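Workshop > Photo Galleries > Inside the Hollis room

The Hollis room, and what's changed for those of us in it

Print this page
E-mail this page

I've been meaning to put this gallery up for ages, and every time I sat down to do it something at work had moved again and half my notes were wrong. So this is how things stood on Feb 11, 2023, and if you come by next month and it all looks different, don't write in.

For anyone new: I work at Hundcombe, in the room we call Hollis, where the arms get taught their handling jobs before they go across to the packing floor at Drultton. I came over from that packing floor myself. I'd put in years of lifting, turning, wrapping and boxing, mostly lamps and small stands and other things that don't sit nicely in a carton, and my shoulders knew all about it. When the first arms turned up I was one of the loud ones in the lunchroom. I thought that was us done, and I said so to anybody who sat near me.

What happened to my own job is that I got asked to show the things how to do it. I wear a pair of hand-held grippers, one on each side, and I do the task over and over while everything gets recorded. Then the arms have a go. Sabina Bednárik runs the software side and she's the one who tells me whether a batch is any good. She is very polite about it, which makes it worse!

The first thing that changed was my hands. You don't notice how much you do with your fingertips until you've only got two black fingers a side to work with. I used to flip a lamp base over with my thumb without thinking. Now I have to think about where the jaws go, how square I am to the part, whether my elbow's going to end up somewhere silly. My first full session I managed 20 decent takes and went home grumpy. The best I've had since is 189, and I slept like a log after it.

The second thing was the talking. On the floor at Drultton you could chat all day long - it was half the reason to turn up. In Hollis it's quieter, and you get into a bit of a rhythm and lose track of the time. I missed the noise badly for the first few weeks. I've come around to it, mostly, but I still walk over for lunch with the packing crew when I can. They save me the chair with the good back.

Joscha Tiedemann, who was on the line next to mine for years, took the other road. He went for the technician's course in June and now he looks after the arms once they're over there. He gets called when one of them drops something or sulks. He reckons he walks more in a shift than he ever did packing, and he's got a better colour for it. We had two others who didn't fancy either job and moved to the Erkham site to stay on hand packing, and I don't blame them a bit. I'd like it if the company talked about them as often as it talks about Joscha and me.

The money came up at the last staff meeting, as it does. My rate went up when I changed jobs, though not by as much as I'd asked for. What I really wanted was proper breaks written into the schedule, and we did get those. Holding your arms out over a table is a different kind of tired from lifting boxes.

Working the white stands, one gripper on the post side and the other waiting its turn. The padded sleeves are part of my day now and I've stopped feeling like a marshmallow in them.
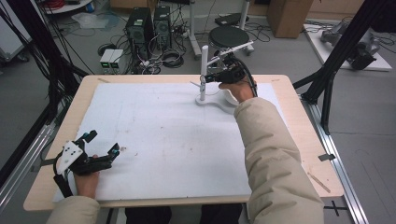
Sabina's latest tally has us at 3189 good takes for the whole stand family, nearly all of them done by three of us taking turns. I asked her how many would be enough and she laughed, so I've put my name down for more. The tricky ones are always the parts with a bit sticking out to the side. They want to swing on you the second you lift, and you have to catch that with your wrist and go slow.

People ask if it bothers me, teaching a machine the job I used to have. Some days, yes. I'll be halfway through a take and think about who used to stand beside me at that bench, and then I have to start the take over. Other days I go across to Drultton and see an arm set a stand down just the way I do it, with that little pause before letting go, and I'm pleased as anything. I told Joscha it's got my manners. He says it's got my speed too, and I've asked him to explain that one over lunch.

Next gallery will be from Joscha's side of the building, if he remembers to send me his pictures.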